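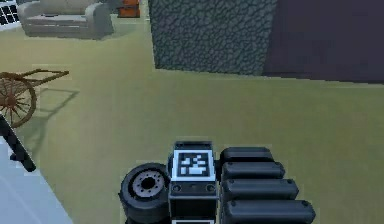 Soil core scanning at the Azevedo plot is working again, and I'm so pleased that I'm writing up the whole thing while it's fresh! The short version is that Cliller was reading the core labels fine but filing the moisture results under the wrong depth. Every core sleeve we pull gets its own printed code, a blocky square of white on black with a thin white border, much like the one on top of the little wheeled robot, and the scanner at the bench picks it up before the sample goes into the oven. So I suspected the labels first. Wrong guess, but a useful one.

Ticket: depth values shifted after import
Opened by: Madalena Esteves
Assigned to: Radomir Shehu
Last updated: Fri 24 July

What I saw

We have 156 cores in this batch, and 16 of them came out of the import with topsoil moisture listed at the bottom of the profile. The clay numbers were in the right place (lovely data, by the way, the clay bulge in the subsoil is really clear this year). Only moisture and bulk density had moved. The bad cores all came from the wet end of the plot, and that had me chasing a field explanation for far too long.

What I tried

Reprinted the labels for two of the bad cores and scanned them again. Same result.

Cleared the import folder and loaded the file fresh from the Skondine logger. Same result, only faster!

Opened the raw file in a text editor. The depths were fine in there, so the logger was off the hook.
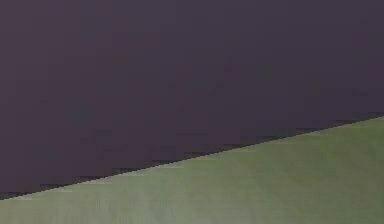 Dark purplish-gray surface, matte, with faint mottling.

Reply from Radomir Shehu

Thanks for the raw file, Madalena, it made this a fun one. Cliller sorts the depth column before it joins the moisture table. If a core has a blank row in it, the sort puts the blank first and everything below slides down. Could you check the bad cores for a skipped depth?

Reply from Madalena Esteves

Yes! Every one of them has a skipped depth. Cristóvão Garcia pulled those cores and the auger hit gravel partway down, so he left that row empty and wrote "gravel" in the notes, exactly as the field sheet tells him to. Great field notes, and they broke the import.

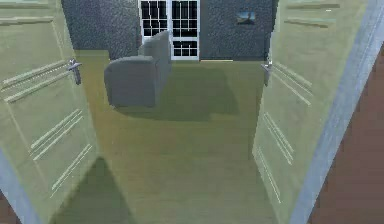 I typed a missing-value code into the blank rows and ran the import again, and the profiles line up beautifully. The wet end now dries out with depth the way Hélder Tavares has been telling us it does since November.

Reply from Radomir Shehu

Wonderful. A proper fix will go into the next Cliller build, so blanks will stay where they are. Until then, please use -9 in any empty depth row and leave the note as it is. Torquil Pringle has the same problem with the Plaletari cores and I've pointed him to this ticket.

Still open: bulk density for one core looks too high even with the rows fixed. I think that's gravel in the sample and I'm going to sieve it again on Monday.

Home Tickets Field guides Downloads Contact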